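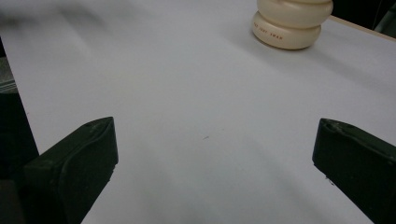 The white top, matte finish, small dark speck near the middle

Search this forum Search Advanced

Dark speck on matte white tabletop, chip or crumb?

dpelletier
Posted May 19, 2025
I'm looking at a Watberg table with a pale matte top. Seller wants 100 for it. The top looks good to me apart from one tiny dark mark. Is that damage, or would it wipe off? I can't get over there before I have to say yes or no.
2 replies to this post

murray_c
Could be a crumb. I wouldn't pass on a table over that. The rest of the top in your photo looks smooth.

Lotine22
I would pass. Matte white shows everything. We had one from Lachance and every pencil mark stayed on it until I went over it with baking soda, and then I had a shiny patch — worse than the pencil.

murray_c
Baking soda is an abrasive. Dish soap and a damp cloth is all you need on matte.

Lotine22
Tried that first. It did nothing for pencil.

wingsze_t
Ask the seller to run a fingernail over it. If it moves, it's dirt. If the nail catches, it's a chip, and water will get in there sooner or later. Also, what is the cream thing at the back with the puffy ring on top? I like it.

dpelletier
No idea, it doesn't come with the table. I'll ask about the fingernail.

R. Paquette
100 is fair if the legs are solid. Ask about those before you worry over a speck. Mine started to wobble in September and I had to replace two bolts.

Lotine22
Still too much in my opinion. Offer less.

22 likes 371 views Share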